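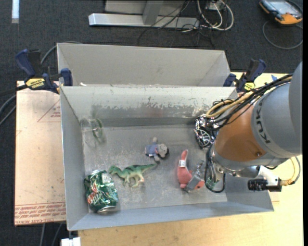
Restine Storage Rooms - Frequently Asked Questions

Which room sizes do you have?
We have 3 sizes: small, medium and large. The small one is good for some boxes and a bicycle. The large one can take the furniture of a whole apartment, if you stack it well. In total the building has 121 rooms on two floors.

What is the shortest time I can rent?
One month. After the first month you pay by the week, so you can leave when you are ready.

When can I enter?
The front door opens with your code from 6 in the morning until 10 in the evening. The office closes earlier, at 5. If your code does not work after this hour, please call the number on the door.

How do I give notice?
Write us an email 4 days before you leave. Please take out all your things and sweep the floor. Then remove your lock and we will check the room.

Do I bring my own lock?
Yes, or you can buy one at the office. We do not keep a second key, so please do not lose yours.

What am I not allowed to store?
No food, no plants, no animals, no gas bottles and no paint. Car batteries are also not allowed. If you are not sure about something, ask us before you bring it.

Is the building heated?
The upper floor is heated in winter. The ground floor is dry but it can be cold, and we do not recommend it for musical instruments or for oil paintings.

Can I get help with moving?
We do not move things ourselves. Many of our customers use Feris, a small moving company on the same street. You make the arrangement with them directly.

Is my property insured?
Insurance is not included in the rent. Many home policies cover stored things, but you must ask your insurance company - and please ask before you move in.

Can I change to another size?
Yes, if one is free. August is our busiest month, and then you may have to wait.

Who do I contact with a question about my bill?
Junhao Han at the office, extension 358. Please have your room number ready.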